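August, open day at Flanham, written up the same evening

Got in at 7 and still had a line at the coffee urn, so I guess everyone else had the same idea. Marcelino Lacerda came down from the Sturncombe side to help me run the pick demo, and I'm glad he did, because I would have lost my voice by lunch. The sign-in sheet had room for 30 names per page and we went through a lot of pages (I'll hand them to the front office tomorrow).

We kept the task dead simple this year: cube into bowl, one arm, short run, then reset by hand. Last year's stacking thing looked great when it worked and took forever when it didn't, and people drift off. Marcelino wanted two cubes. I said no, he sulked for a minute, then admitted the kids liked setting the one cube down wherever they wanted and seeing if the arm would go for it!

Stuff to remember for next time:

The Plero controller log says 2,742 cycles since the last service, today's included. That's fine, but somebody should look at the finger pads before the Camargo people visit. I swapped nothing today.

Speed was capped at 700 on the pendant setting all day. Two visitors asked why it was so slow. I turned it up after closing, for my own curiosity, and the cube got knocked over to the far side twice, so the cap stays.

Best question of the day came from a retired machinist who wanted to know what the arm does if you take the bowl away halfway through. We tried it. It let go of the cube right over bare table, very calm about it, and he laughed so hard he had to lean on the doorpost. Marcelino has added "check for bowl before release" to our list, and I've put it near the top.

Less good: the talk in the front room ran long and we got two groups at once. Need a rope or a bell or something. I also want a printed card with the task on it in big letters, I must have explained the cube and the bowl to every single person twice.

One more run before I shut everything down, same start position as this morning, and I saved the log under the open day folder.
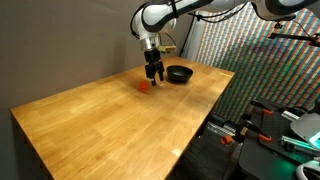

Marcelino has the spare key to the cabinet, so ask him if you want the pendant before I'm back in.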